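Filed under: Desktops > Teardown & Salvage > Old Office Towers

clegg_74
got an old Dell tower to strip for parts, side panel off, laid it flat on the bench. CPU socket's empty already. want the drives out before the board. do the blue carriers just pull or is there a screw somewhere
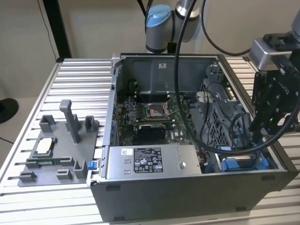
also whats the board worth with no chip, anything? Local guy offered 8 bucks for the whole thing.

tultach
no screws on the ones I've had. squeeze the blue tabs, slide. Unplug power and data first or you'll rip a connector

borkberg
disagree on order. Board first, way more room for your hands after

tultach
board first?? with all the cables still in the way. no thanks

borkberg
done 152 of these for work. board first. cables come off in a minute

Jade Crabtree
Drives first, sorry borkberg. And close the lever on that empty socket, or tape a cover over it. Bent pins = scrap price if it's the pin type.

clegg_74
ok going drives first. starting on this one, red wires up by the carrier, will go slow
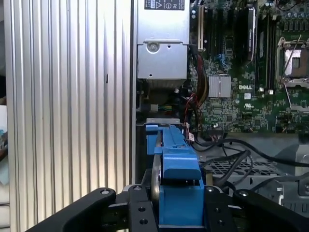 Blue carrier at the drive bay, empty socket top right

vullura
8 bucks is low imo. Power supply alone is worth more if it tests good. Dont sell it whole

Comments (3)

mika: squeeze BOTH tabs, mine only had one side let go and I snapped it

dee1000: team board first

oldtowerfan: anyone got spare carriers? need two, can pick up Saturday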